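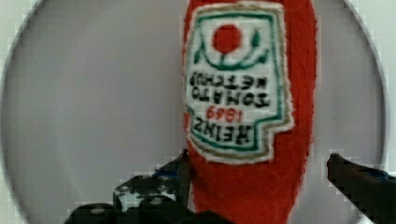
Daddale holds 447 telemetry logs from docking practice runs between a crew capsule mockup and a station port. Each log covers one approach, from the 10 meter hold point to soft contact or abort. Roll is stored in degrees, positive clockwise as seen from the capsule. A roll of 180 means the port target reads inverted to the crew, the way the label does on the upside-down plush ketchup bottle. Values are wrapped to the range -180 to 180, so expect jumps near the limits.

## Files

- `runs/`: one CSV per approach
- `aborts.csv`: run ID and abort code for the 19 aborted runs
- `ports.json`: port geometry, in meters

## Columns

| Name | Unit | Note |
|---|---|---|
| `t` | s | from hold point release |
| `range` | m | port face to capsule ring |
| `roll` | deg | see first paragraph |
| `rate` | m/s | closing is negative |

## Known problems

Runs recorded at the Cloutier site before May use the old clock and drift by roughly 614 ms per run. The drift is not corrected in the CSV files. `rate` is blank wherever the range sensor dropped out.

## Loading

```
python load.py --runs runs/ --ports ports.json
```

Maintained by Fung-ping Liu, Grarnard. Send corrections with the run ID and the value of `t`.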